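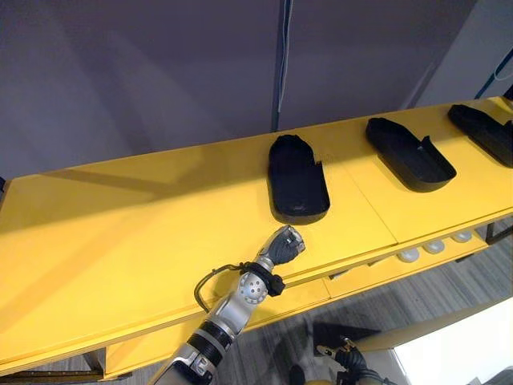 Tess Marchetti
Screen and Stage Reporter

Makalmont, the animated musical about a lighthouse keeper's daughter and a talking cormorant, is being remade with real people and a cormorant that isn't real at all. Pamico confirmed the live-action version on 5 June 2023, ending a silence that had fooled very few of us.

The studio says the new film will be "faithful in spirit", a phrase it also used for the sequel, which was set in space. It will run 11 minutes longer than the original and have three new songs. One of them belongs to the harbourmaster, who in the cartoon had two lines and a cough.

Fans have responded in the traditional manner. A petition asking Pamico to leave the film alone had 3,501 signatures at the time of writing, and its organisers are hoping for 4,000. A rival petition wants the cough kept in.

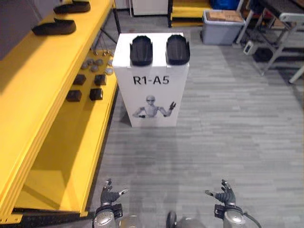

Flesatby gets its close-up

Exterior filming is set down for November in Flesatby, chosen for its cliffs and what the studio calls its "moody but dependable light". Locals call it drizzle. The main street will be closed to traffic for the harbour parade number, and shopkeepers have been asked to take down anything modern, including a much-loved fibreglass ice cream out the front of the milk bar.
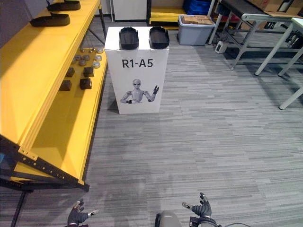 The lighthouse has been the sorest point so far. In the cartoon it was red and white, and a generation of kids coloured it in that way. Concept art released with the announcement has it painted top to bottom in the same bright yellow as those long shelves, and the forums have not taken it well. Pamico says the colour "speaks to hope".

The Griffiths cinema in Flesatby will screen the 1990s original the night before cameras roll. Tickets go on sale at the box office in spring, and the cinema says singing along is allowed, except during the cormorant's solo.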